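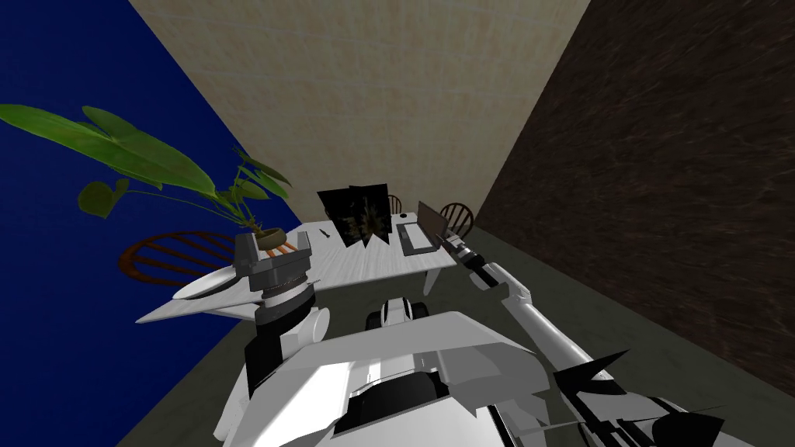
## Re: [lab-equip] sim first or second arm set first?

Typing this between meetings so excuse the mess. Quoting the bit I'm answering:

> I still don't see why we'd pay for another year of simulator seats before we have a single robot on the floor at Skulow. Put the money in hardware. If the thing can reach across a table it can reach across a table. Also can someone PLEASE say what the 2,000 line in the draft is, it's been in there since August with no label.

> And is Trirkotine still quoting for one arm or two? The sheet says both.

OK, in order, sort of.

**The 2,000 line.** Spare gripper fingers plus the mounting plate. My fault, I dropped the label when I merged the tabs. Fixed now, reload the sheet.

**Trirkotine.** Two arms. The one-arm quote is dead, please delete it if you have a local copy. Everything in the tabletop plan assumes left and right both present. Lead time on the two arm body is 14 weeks from PO, which puts us well past the start of Bogale whatever we do, so the sim seats are what people will be working on in the meantime. That's the whole argument for keeping them in the budget.

**Sim seats.** 5 seats, 979 each, renewal only. No new seats. If we let them lapse we pay the setup fee again on top, and the rooms have to be re-imported. Would rather not do that twice.

**Reach.** I don't agree with "can reach across a table". Depends on what's on it. The test room is a small one, white table, three chairs, a laptop on the right and a big leafy plant on the left, and the body comes in from one side. The left gripper has the plant and its pot to deal with, the right one has the laptop screen. So before we order I want answers on:

- table size for Skulow. The ones upstairs are not the same as the ones in the workshop
- do chairs stay in or go out
- fixed base or the wheeled one (wheeled is a seperate line, currently zero)
- wrist cameras, yes or no. Not in the quote right now
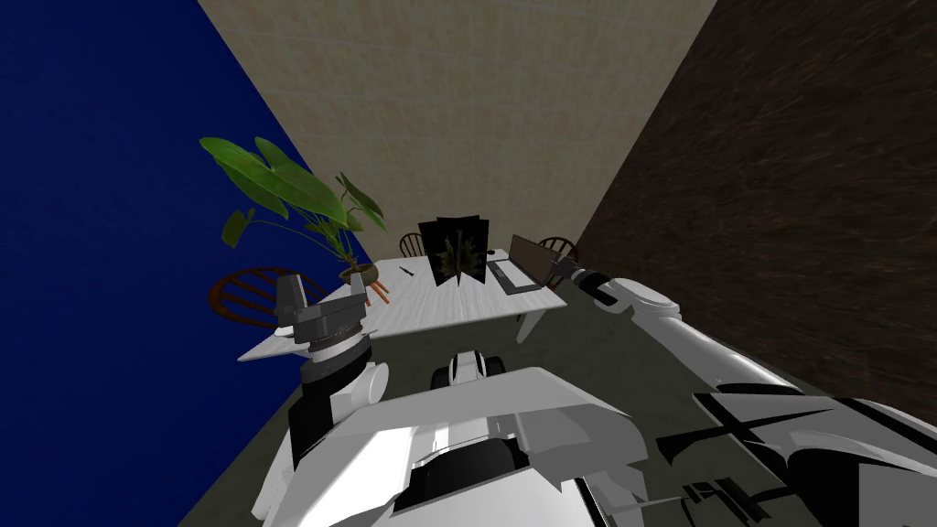
*Tabletop room in sim, both arms over the table: left gripper at the near corner, right one by the laptop.*

Small items are the other thing. There's a pen on that table and a pair of thin orange sticks by the plant pot, pencils I think. The standard fingers may be too wide for that kind of object, hence the spares line. Narrow tips are the same price as the standard ones, so I'd split the order. Somebody who has used the narrow ones please shout if they bend.

**Ullska.** They offered a loaner body at no cost but we pay freight both ways and insurance. Haven't put it in the sheet. Freight quote is supposed to come Sunday, odd day but ok. If it's low I'll add it as an option, if it isn't I'll drop it and won't bring it up again. Note their loaner has its own controller so none of the Trirkotine spares fit it.

**What I need from the list:**

1. Table measurements, from whoever is at Skulow this week
2. Yes/no on renewing the seats
3. Anything you want under "consumables", its empty and finance will ask

Send changes to the list, not just to me, I lose track of the private ones. Sheet locks at 5 pm the day the freight number comes in. I'll post the total once it's in.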